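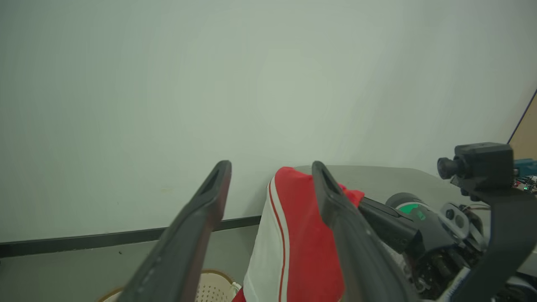 Figure 7.1 Two arms at work on a red and white garment. The camera on the second arm is a separate line in the budget.

Chapter 7
Planning and Paying for a Robot Cell

By now you know how a gripper closes, how an arm finds its way to a point and why cloth is such a wonderfully awkward thing to pick up. In this chapter we go shopping! It is one of my favourite parts of the course, and students who expect a dull week of spreadsheets are often the ones who stay behind to argue about cable lengths.

Let's begin with a story. When Ehab El Khatib planned the garment-handling cell at the Vosholm workshop, his first budget had two lines on it: arm, arm. The list that finally went to the purchasing office in April ran to 366 items. Many of them were small — screws, brackets, spare fingertips, a bag of cable ties — but each had to be chosen, priced and ordered by someone, and a missing bracket can hold up a cell just as well as a missing motor.

Look again at Figure 7.1 with a buyer's eye. Fingers, camera, mounting bracket, cables, circuit board, basket: which of these would you have remembered? Most people get the fingers and the camera. Very few write down the basket, and yet the clothes have to go somewhere.

We will work with two sample quotations throughout, one from Koreo and one from Abubakar. Koreo offers a complete package at a higher price. Abubakar sells the parts separately and leaves the fitting to you, with up to 10 weeks between order and delivery. Neither is the right answer for every workshop, and you will be asked to make a case for each.

In this chapter you will learn to:
turn a task into a parts list
tell one-off costs from running costs
allow for spares, delivery and training time
compare two quotations that don't cover the same things

Before you start
Choose a job at home that involves cloth, such as sorting socks or folding towels. You have 500 Gumilum credits, the classroom currency used in all our exercises (the price list is in Appendix B). Write down everything you would need to buy for a robot to do that job, and keep the list. We'll come back to it in Section 7.4, and I suspect it will have grown.

7.1 Start with the task
It is tempting to open a catalogue first. Catalogues are great fun, and we'll get to them soon, but a budget begins with a plain sentence saying what has to be moved, from where, to where, and how often.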